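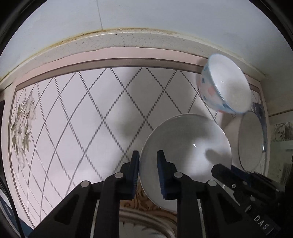

Who Washes the Plates? Dish Washing and Shared Kitchens in Villanueva Hall

Final project report, Everyday Life and Household Studies
Hélder Meireles and Pravesh Motaung
September 28, 2025

1. What we wanted to know

Dishes are the number one fight in shared housing. At least that was our hunch going in, both of us having lived in Villanueva Hall and both having lost friends (well, one friend) over a casserole dish. The project asks three things. How do people in shared kitchens decide who washes what. Do house rules make any difference. And does having more plates in the cupboard make the sink worse.

The third question got added late, after the first interviews, when people kept bringing it up. It ended up being the most interesting part, so it gets more room than the plan said it would.

2. Background

There is plenty of writing on housework inside families and couples. Much less on people who did not choose each other. In a family there is usually history, somebody's mother did it this way, somebody's dad never did it at all. In a hall you get strangers with their own history each, put around one sink.

Two ideas from the course readings that we leaned on. First one is the commons problem, meaning a shared thing gets worn down when the cost of using it lands on everybody and the benefit lands on you. A clean counter is a commons. So is a dry dish towel. Second is the idea of thresholds: people have different levels of mess that make them act. The person with the lowest threshold ends up doing most of the work, and from the outside this looks like they like doing it. They mostly don't.

We expected thresholds to explain nearly everything. They explain a lot but not the fights, see section 5.

3. The building

Villanueva Hall has 11 shared kitchens, stacked on two sides of the stairwell. Same layout in all of them: double sink, drainer on the left, long counter, a row of lockable cupboards and one open cupboard that the hall stocks with basic crockery at the start of the year. White plates, bowls, mugs. None of the kitchens has a dishwasher. The hall bought the current crockery from Dotura, and the same supplier does the cutlery, which disappears much faster than the plates for reasons we did not look into.

Across the courtyard is Brernudine House, the newer building, where residents bring all their own stuff. No open cupboard. We wanted to do a full comparison but only got into one kitchen there before the semester got busy, so Brernudine shows up in this report as a side note and shouldn't be read as more than that.

4. Method

Questionnaire. We put paper forms in every kitchen and in the mail room. 60 came back filled in well enough to use. A few more came back with only drawings on them.

Interviews. 17 people, one on one, mostly in the kitchens, some on the steps outside when the kitchen had the wrong roommate in it. Pravesh did most of these, Hélder typed them up. We asked everyone to start with the last thing they washed and go backward from there, which works much better than asking "how often do you do dishes." People have no idea how often. They remember the last thing.

Sink diary. Five weeks starting in February, each kitchen had a sheet taped beside the sink. Anybody passing was asked to tick one of three boxes: clear, some, full. We did not ask for names. Ticks depend on who feels like ticking, obviously, and we think the people who were annoyed ticked more. More on that in the problems section.

Rule collection. We copied down every written rule we found on a wall, fridge or cupboard door, with permission from whoever was around.

Everybody interviewed is called by kitchen and a letter, no names. One kitchen asked to be left out of the quotes, so it is.

5. What we found

5.1 Deciding who washes

Most kitchens said "everyone does their own." Nearly all of them, really, it is the default and people say it like it's a law. Then we asked about pans.

Own-dishes works fine for a plate and a fork. You eat, you wash, done. It falls apart on anything used by more than one person or used over a long stretch. Rice cooker bowls. Baking trays. The big pot at the start of exam season. A lot of the bad feeling we heard about was not over plates but over this in-between stuff, where two people can both honestly believe it's the other one's turn.

Soaking was a whole topic by itself. Soaking is allowed in every kitchen, no one has a rule against it, and it is also the most common excuse given for leaving things. Kitchen C resident: "Soaking has no end date. That's the beauty of it." Kitchen F resident, different view: "If the water has gone cold and orange you are not soaking, you have left."

We asked how long is OK. Answers went from until I finish eating to overnight, and one person said until the weekend. People in the same kitchen gave very different answers and mostly did not know that they differed. When we read the spread back to a few of them (no names) they were suprised.

5.2 Rules on walls

Rules go up after a fight, not before. Every kitchen where we could find out the timing, same story. Someone snaps, a sign appears, things get better for a little while, then the sign turns into wallpaper.

Types of sign we found:

Polite request, typed, often with a smiley.
Rota, handwritten, usually abandoned partway down the first page.
Threat. "Anything left past Sunday goes in the trash" kind of thing. We found no case where the threat was carried out on something that belonged to a person and was worth money. Hall crockery, yes, several times.
Sarcasm. These got the worst reaction by far. People remembered the exact wording months later.

The sink diary does not show that kitchens with rules were clearer than kitchens without. If anything a bit the other way, but that's probably because messy kitchens are the ones that get signs. We can't pull those two apart with what we have.

What did seem to matter was whether people ate together at all. Kitchens where at least some of the residents cooked a shared meal had more "clear" ticks. Also nicer interviews. In those kitchens washing up was part of the meal, one washes, one dries, somebody puts music on. Kitchen A did this every week and when we asked about their dish rules they had to think about it.

5.3 The number of plates

OK so the plates. Several people told us the same theory in different words: the sink fills up to match the cupboard. As long as there is one clean plate left, there is no reason to wash one. When the last one goes, somebody washes. Usually just one plate. Their own.

Kitchen H had lost most of its hall crockery over the years and never asked for more. Residents there described it as annoying but fine. Their diary sheet had hardly any "full" ticks. Kitchen D had the opposite, extra sets left by people who moved out, stacked two deep, and theirs was the sheet with "full" all the way down. Two kitchens is not proof of anything. But when we brought it up with residents in D they agreed right away, one said "we own too many plates to be clean people."

So with D's agreement we boxed up the extra plates for the last part of the diary and left one per resident, plus bowls. "Full" ticks went down. There were complaints about guests. One resident bought paper plates, which is a kind of outcome too. After the diary ended they voted to get the box back out, then didn't, and as far as we know the box is still under the table.

The one kitchen in Brernudine worked the way you'd guess from this. Everyone has their own few things and knows them by sight. Less pileup in the sink. On the other hand more stuff being carried back to bedrooms and left there, so maybe the pile just moves.

5.4 Why people are mad

Threshold theory says the person with the lowest tolerance washes most. True here. But those people were mostly not the angry ones! Several of them said they'd rather just do it, and one found it calming after class. The angry ones were in the middle. They wash more than their share, not as much as the top person, and feel that it isn't noticed. Nobody thanks the second-cleanest person in the kitchen.

We had not read anything on this and would want more interviews before making a big claim, but it came up in enough kitchens that we're putting it in as a finding.

6. Problems with the study

Ticks. See above, self-selected, and one sheet got wet and had to be redone from memory for a couple of days. We left those days out.
We live there. People know us. Pravesh was once interviewing someone about a pan that was his.
Plate boxing was one kitchen, no control, and it happened right when midterms ended, so people were in a better mood anyway.
Questionnaire did not ask about jobs or class hours. Should have. Someone on late shifts is going to leave more in the sink and it doesn't mean they care less.
Nothing on food traditions either, which matters, some meals take one pan and some take every pot in the room.

7. Suggestions for the hall

Stock less, restock more often. The housing office currently puts everything out at move-in.
Talk about soaking at the first floor meeting. Sounds silly. It would have headed off a lot.
Give each kitchen a small budget for one shared dinner early on. We priced this with the Plukidov store on the corner for pasta, and it came in under what the hall spends on replacing forks.
Stop laminating signs.

8. Who did what

Hélder: questionnaire, typing, sections 2 to 4, carrying the box. Pravesh: interviews, diary sheets, section 5. Section 7 was written together at the counter in kitchen A. Thanks to everyone who ticked a box, and to the resident who kept replacing our pen.

Appendix A has the blank questionnaire, Appendix B the diary sheet. The wall rules are in Appendix C, typed out with spelling left as found.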